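Filed under: Workshop > Clubs and classes > Kitchen table robotics

Nov 25, 2018 - by Samran Chaiyaporn

Keeping a robot club kitchen bench sane

Our club at Bruvholm is in its second year of making an arm do kitchen jobs, and I've picked up a few habits along the way that I wish I'd had in July, when we were mostly knocking things over. We're getting ready for the Nomisholm meet (the kitchen round, where you have to handle an appliance and a plate without sweeping either one onto the floor), so these are all fresh in my mind!

Start with the gripper open

Before anybody touches the software, open the fingers fully and bring the arm in with a nice wide gap. It sounds obvious, but half of our bad runs began with the fingers part closed from the last person's go. We've written it on the whiteboard now - OPEN FIRST - and the younger ones shout it at each other.

Line up on the handle, then stop

Handles that stick out sideways are lovely to practise on. Ours has two of them, one above the other, both white and pointing the same way, so you do need to tell the arm which one you mean. Get the height right while you're still well back, stop, have a look through the wrist camera, and only then creep in. Put the plate down before you start as well, so you learn to work round it.

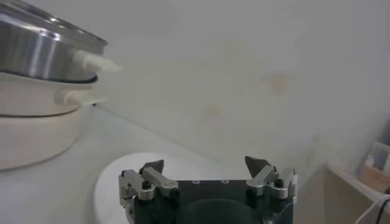

White on white is hard work

A white base on a white table in front of a pale wall is a proper test for any vision code, and our first version, Ruangrit, was hopeless at it. What helped was going for edges and shadows over colour. Shiny steel is the other nuisance - the bright streak moves when the arm does, so teach it to ignore the streak.

Tape things down and write things down

A bit of masking tape on the table for each item's spot saves so much arguing. We logged 2,978 practice runs this term in a big Grolard notebook (1,789 of them on handles alone, poor Tuesday group) and the notes on where things stood have been far more use than the scores.

Wipe the fingertips

Damp cloth, every session, and let them dry before you switch on. Check the little screws in the linkage while you're down there. If one turns under your thumb, nip it up and run the homing routine again before the next person has a go.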